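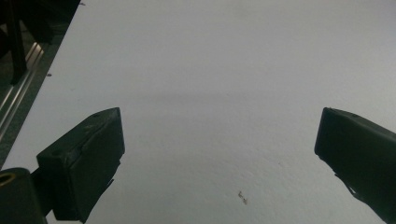
Ratree Wattanapong
Ingénieure d'études, atelier de préhension de Gonora

4. Comparaison des doigts rigides et des doigts garnis

4.1. Ce que nous cherchions à savoir

Quand nous avons commencé à rédiger cette partie, Sorin Delić nous a fait remarquer, avec raison, que le lecteur pressé voudrait surtout savoir lequel des deux jeux de doigts il doit monter sur sa propre pince. Nous lui demandons un peu de patience, car la réponse dépend beaucoup de l'objet à saisir, et peut-être davantage encore de l'état dans lequel se trouvent les doigts au moment où l'on s'en sert. Cette seconde question ne figurait pas dans notre protocole initial. Elle s'est imposée au fil des séances et nous lui avons finalement consacré autant de soin qu'à la première.

Deux jeux de doigts ont donc été comparés sur la même pince tenue à la main, avec la même caméra et les mêmes opérateurs. Le premier, que nous appelons jeu R, est usiné dans la masse et ne porte aucune garniture. Le second, le jeu G, reçoit sur sa face intérieure une couche souple collée, préparée à l'atelier de Cendamov selon une recette que Pacita Navarro a bien voulu reprendre plusieurs fois pour nous. La géométrie générale est identique dans les deux cas : un bloc épais, une face de contact large et plane, une arête frontale droite.

4.2. Montage et vue de la caméra

La caméra est solidaire de la pince et regarde vers l'extrémité des doigts, si bien que ceux-ci entrent dans l'image par les deux coins inférieurs (figure 7). Nous tenons beaucoup à cette disposition. Elle sacrifie une partie du champ, c'est vrai, mais elle permet de lire l'écartement directement sur l'image, sans passer par le codeur, et elle donne à l'opérateur comme au programme une référence visuelle qui ne bouge pas avec le poignet.

Figure 7. Vue de la caméra embarquée, pince ouverte à vide au-dessus d'une surface blanche. On notera l'irrégularité du bord inférieur des deux doigts.

Le choix d'un fond blanc mérite un mot. Fasil Feyisa avait d'abord défendu un fond gris moyen, plus flatteur pour l'exposition automatique, et nous avons travaillé ainsi pendant tout le mois d'avril. Les doigts étant très sombres, leur contour se détachait mal dès que la lumière baissait, et la segmentation en souffrait. Sur le blanc, même sous un éclairage assez faible, la silhouette se lit sans peine. En contrepartie, le moindre éclat ou la moindre poussière devient un candidat à la détection : la petite écaille brunâtre visible entre les doigts, vers le bas de la figure 7, est exactement le genre de détail qu'un seuil trop bas prend pour un objet. Nous avons donc relevé le seuil de surface minimale et demandé aux opérateurs de ne pas nettoyer le plan à l'intérieur d'une même série, pour que les deux jeux affrontent les mêmes défauts.

4.3. Déroulement des essais

La campagne comprend 3 726 saisies exploitables, réparties entre les deux jeux et obtenues sur 50 objets de la vie courante, depuis le bouchon de flacon jusqu'au livre de poche. Chaque saisie suit la même séquence -- approche, fermeture, levée, maintien, dépose -- et l'opérateur ne corrige jamais sa trajectoire une fois la fermeture engagée. Analyn Galang a tenu le carnet des incidents avec une constance dont nous lui sommes très reconnaissants. Plusieurs observations de la section suivante viennent de ses notes manuscrites, que les journaux automatiques auraient laissées passer.

Les séries alternent, R puis G puis R, pour éviter que la fatigue de l'opérateur ne pèse toujours sur le même jeu. Le changement de doigts se fait au niveau des deux vis, sans toucher à l'articulation, et nous refaisons après chaque échange l'image de référence à vide. C'est un geste un peu fastidieux, que nous avons été tentés d'abandonner à mi-parcours, et que nous recommandons vivement à ceux qui voudraient reproduire l'expérience.

4.4. Observations

Sur les objets durs et lisses, le jeu G l'emporte assez nettement : l'objet pivote moins pendant la levée et l'opérateur serre moins fort. Sur les objets mous, la différence s'efface presque entièrement, et certains opérateurs ont même préféré le jeu R, dont ils disaient mieux sentir la butée. Quant aux objets minces posés à plat, cartes ou feuilles cartonnées, aucun des deux jeux ne nous a donné satisfaction. L'arête frontale est trop épaisse pour se glisser dessous, et il faudrait une tout autre forme de doigt, sujet que nous laissons volontiers à l'équipe de Filville.

L'usure nous a davantage occupés. La figure 7 permet de voir ce que nous entendons par une bordure dégradée : sur le doigt de gauche, une petite languette pointue dépasse sous l'arête et se découpe sur le blanc ; sur celui de droite, un brin soulevé forme une boucle étroite au travers de laquelle passe un filet de clarté. Les larges faces intérieures, en revanche, ne présentent rien d'aussi marqué. Cette répartition nous intéresse, car une inspection limitée à la zone de contact déclarerait la paire en bon état.

Or ces détails modestes ont des conséquences pour la vision. Notre estimateur d'écartement s'appuie sur le contour complet de chaque doigt, et une languette suffit à déplacer le bord inférieur détecté d'une image à l'autre, selon l'angle de la lumière. Nous avons essayé deux remèdes. Le premier consistait à lisser le contour, ce qui stabilisait la mesure mais arrondissait aussi les coins et faussait la position des extrémités. Le second, que nous avons gardé, ignore purement et simplement le bord inférieur et ne retient que l'arête frontale, restée droite malgré tout. L'estimation repose alors sur moins de points, mais ce sont de bons points, et les sauts d'une image à l'autre ont disparu de nos relevés.

4.5. Remarques pratiques

Nous conseillons de refaire l'image à vide toutes les 400 saisies au moins, même sans changement de doigts, et de la comparer à l'œil avec la première de la série. Un bord qui s'effiloche se repère très bien de cette façon, bien avant que la tenue des objets n'en pâtisse. Pour le collage, Pacita Navarro suggère de rabattre la couche souple sous le bloc au lieu de l'arrêter au ras de l'arête. Nous n'avons pu essayer cette variante que sur une seule paire, trop brièvement pour en tirer un chiffre.

Il reste enfin la question de l'éclairage. Nos séances se sont tenues à la lumière de la pièce, sans lampe embarquée, et le blanc du plan y prend des teintes grises qui varient d'un coin à l'autre de l'image. Le seuil adaptatif décrit en 3.2 s'en accommode. Un seuil fixe, essayé par curiosité sur une partie des enregistrements, confondait par endroits le fond sombre situé au-delà du plan avec le doigt gauche, surtout lorsque la pince s'approchait du bord. La section 5 reprend ces mêmes enregistrements avec le contrôleur de Beneš.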